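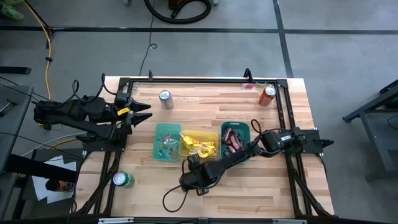
Marcela thinks I should stop running on the canal path until my shin settles. She said it on the phone at lunch, and again by text after dinner, in case I had missed it. Two weeks off, then start over with walking. I told her I would think about it.

Monday, 9:40 p.m.

Didn't run. Walked to the library instead and returned the Buthelezi novel, which I gave up on at page 321. The woman at the desk asked if I wanted to renew it and I said no. Took out a book on bread.

The shin hurts on stairs going down, not going up. It's a dull ache on the inside, a hand's width above the ankle. Iced it twice. Dariusz had the same thing last fall and says new shoes fixed it, but he also changed jobs that month and quit commuting on foot, so I don't know what to make of that.

Signed up for the September race before any of this, and the entry fee doesn't come back. Oliwia would take my number if they allow transfers. I need to write and ask.

Work was slow. Finished the long form and sent it to Henryk, who wants the totals broken out by month. I'll do that tomorrow before the phones start.

Made soup with the last of the leeks – too much salt. Swam 400 meters in my head and stayed on the couch. The pool opens at six on weekdays and I have the pass, so I've put my bag by the door. Need to find the goggles.

Call the dentist. Pay the water bill.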